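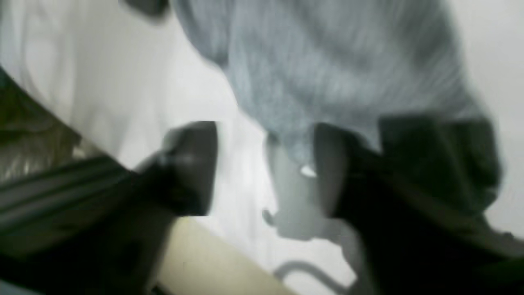
Notebook entry, Jun 2, 2021
Textile bench, Burercombe

Fleece sorting and lint test, continued from April

Gray fleece-like material over the white bench surface again today. The white top is good for this work. Gray lint shows on it at once, and the surface wipes clean between pieces. Fuzzy gray pile is the worst case we have for shedding, so it stays first in the order. The smooth-faced pieces follow once the bench is clean.

Stock

Opening weight of the gray bin was 459 g, bin excluded. Everything in it is cut from the Ovik roll. The Iglesias roll is still in its wrap and should stay there until the Ovik series is finished. If both are open on the bench the lint cannot be told apart by eye, and the April results had to be thrown out for that reason.

Offcuts under 7 cm on the short side go in the scrap bag. They curl at the edges and do not lie flat enough for the tape pull.

Procedure as run

1. Wipe bench, let it dry, wipe again with a dry cloth.
2. Shake each piece once over the bin, holding it by one corner. One shake only. A second shake takes off most of what we want to measure.
3. Lay flat, pile side up. Do not smooth it by hand.
4. Tape pull along the pile, then a second strip against the pile.
5. Put the strips on the card, mark the direction, weigh the card.
6. Fold the piece in half with the pile inside and move it to the finished stack.

Rest time between pieces was 30 seconds. Shorter than that and floating lint settles on the next piece and gets counted twice.

Observations

Pulls against the pile came up heavier on every piece, as expected. The difference is larger near the cut edge than in the middle of the piece. Future pulls should start at least a hand's width in from the edge, and the start point should be marked on the card. I did not do this for the first few cards. Those are kept in the folder with a pencil cross in the corner and are left out of the totals.

Pieces held by a corner hang with the lower fringe spread out, and the fringe picks up whatever it touches. Lift higher than seems necessary before moving sideways. One piece was dragged across the scrap bag and had to be pulled from the series.

The scale drifted during the second half of the run. Checked against the 100 g weight, re-zeroed, checked again. Cards weighed before the check were weighed again and the first readings struck through. Leave the struck readings legible.

Folding with the pile inside works better than rolling. Rolled pieces keep a bend and need to be left flat overnight before a repeat test.

Labels

The Ira labels do not stick to fleece. They hold on the card and on the bin, so use them there only. For the pieces themselves, go back to the safety pin and paper tag, pinned through the selvage if there is one. Pieces without a selvage get the tag in the upper left corner, pile side up.

Open items

- Order more wide tape. The narrow roll leaves a gap down the middle when two strips are laid side by side.
- Closing weight of the gray bin not taken. Do this before anything else is removed from it.
- Wash test on half of the finished stack, cold, no softener. Keep the other half dry as the reference.
- Copy card weights to the shared sheet. Columns: piece, direction, start point, gross, card, net.
- Lint screen on the bench vacuum needs cleaning. Keep the lint out of the scrap bag.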